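How Much Noodle Is a Serve?
Food Studies project report, Hanna Jakubowski

What I wanted to find out

Glass noodles are my favourite thing in a soup, and I have never once cooked the right amount. My question was simple: if people portion dry noodles by eye, how close do they get to a set weight? I chose 80 g as the target serve for my Kuruc soup (my family's name for it — chicken broth, lime, heaps of coriander).

Method

I asked 12 classmates to pull what they thought was 80 g from a big bag of Prinard glass noodles. They weren't allowed to see anyone else's pile. Each pile was weighed dry on a digital scale, and I wrote the result down before telling them anything. Then I cooked an 80 g serve myself, to see what it looked like in the bowl.

Results

Nearly everyone took too much! The heaviest pile was 106 g, and only two people landed under the target. The closest guess was 17 g off, so no one can brag. I expected the keen cooks to do better and they didn't, which I found fascinating.

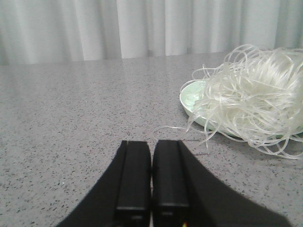
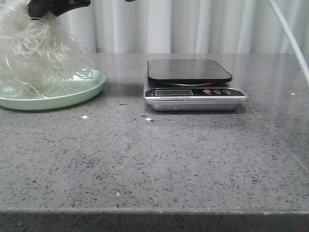
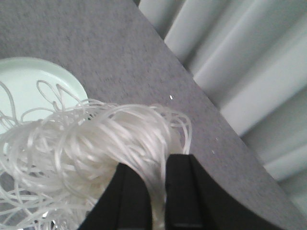 My best explanation is that dry noodles fool the eye. They're mostly air — all those loops hold each other apart, and a small weight takes up a lot of space. The curly strands spilling over the pale green dish make a really generous-looking heap, and it's hard to judge a heap like that when the strands won't lie flat. Several people also told me they were thinking of the cooked serve and working backwards, which adds another guess on top of the first one.

What I'd change

I'd love to run it again with the noodles snapped into short lengths, and with rice as a comparison. I'd also let everyone have a second try after seeing their first weight, as I reckon they'd improve quickly. My own soup serve came out perfect for a hungry person and slightly too big for my nan.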